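Home | About Us | Courses | Fees | Contact

Category: Our School

About Zorkside Language School

Zorkside is a small evening school for adults who need English for their work. Pramila Rastogi opened it in August with 3 students and one borrowed whiteboard. She had learned English as an adult herself, and she remembered well how it feels to understand the meeting but stay silent in it.

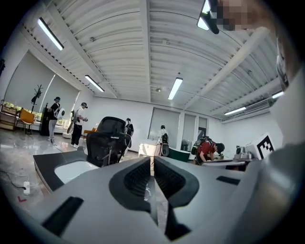

Today we have 156 students in our evening groups. Most of them work in shops, clinics and offices, and they come to us after a full day. For this reason our lessons are short and we give little homework. We speak from the first minute - grammar comes when somebody needs it.

Our main course is called Jaiswal, after the street of our first classroom. It has 234 lessons, and you can join at any level after a talk with a teacher. There is no written test to enter.

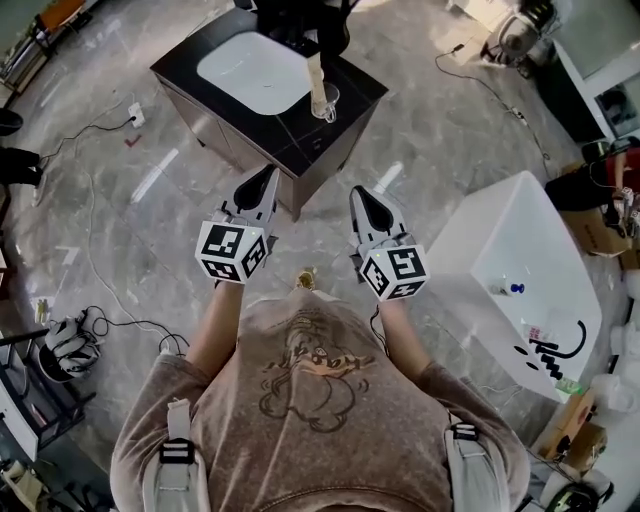
The second course, Dekov, is for people who must write letters and reports. Groups are smaller there, and every text is returned with comments by hand.

We also keep a library of 600 books, many with simple language. Students may take two at a time and keep them for a month. If you want to visit a lesson before you decide, please write to us and we will find you a chair.

Page updated 05/09/2026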